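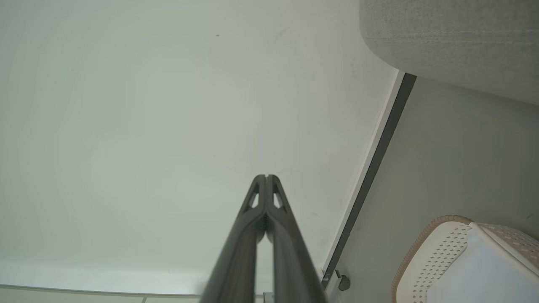
*Against the off-white, 2026-04-10*

# Serholm Allotment Society: spring meeting notes

Right, I'm doing the minutes again as my hand went up too slowly to point at anyone else. Despina Kolev here, plot 33, sorry in advance for the spelling. If I've got you down as saying something daft, tell me before the May meeting and I'll change it.

**Who came:** a decent turnout, more than the winter one, and we ran out of mugs. Apologies from both Dimitrov brothers, who are away at their cousin's wedding. Eva turned up for the second half and caught up quickly.

**Last time's minutes:** agreed, apart from the bit where I wrote that the bottom gate was mended. It was mended, then it dropped again. I've crossed that out.

## Water

This took up most of the evening, as it always does! The tap by the plum trees is still dribbling and the trough under it is green. Eva wants a second trough at the far end so that people on the top plots aren't lugging cans past everyone else's beans. She's found one second-hand for £135 and the seller will hold it until the end of the month. Lots of chat about whether we could get one cheaper (yes, if we don't mind holes). I said I'd rather pay for one that holds water. Vote taken, all in favour except three, who would like the dribbling tap sorted first. Fair point, so we're doing both.

- Eva to ring the seller and sort out delivery
- Me to chase the plumber, again
- Hoses: same rule as last year, no leaving them running while you go for a chat

## Seed potatoes and the shared order

We ordered from Flalura this year and I thought the potatoes were lovely, nice firm chits and hardly any duds. The onion sets were a different story. Plenty of people had soft ones and I'd like to send them a proper letter, so please let me know how many of yours were no good. I've still got five bags of earlies in my shed with no names on them. If they're yours, come and get them, they're growing legs in there.

Somebody asked if we could add strawberry runners to the autumn order. I don't see why not. I'll put a sheet up on the noticeboard and you can write down what you want (with your plot number this time, please, I can't tell people apart by their handwriting).

## Paths and the compost bays

The middle path is a bog from the bench down to the water butt. We've been offered a load of wood chip for nothing but it has to be barrowed in from the lane, and it won't spread itself. Working morning to be fixed for May, bring a barrow if you've got one, cake provided. I'm making the ginger one.

Compost: can we all please stop putting bindweed in the left-hand bay. I pulled out a root as long as my arm. There was a bit of a heated moment over whether rhubarb leaves are safe to compost. They are, they rot down fine, and I've promised to bring my book along so we can all stop arguing.

## Summer show

We're keeping the longest bean and the ugliest carrot, and bringing back the jam table, which was dropped last year and much missed (by me). Children's class will be a vegetable animal again. Entry stays the same price. The marquee needs airing before then as it came out smelling of mice last summer.

## Anything else

- The shed padlock has a new code. Ask me in person, I'm not writing it here.
- Plot 3 is coming free. First on the waiting list has been rung and is having a think.
- Lost: one blue kneeler, well loved. Found: one left glove, very muddy.

We packed up once the biscuits had gone. Next meeting is in May, same place, and please bring your own mug.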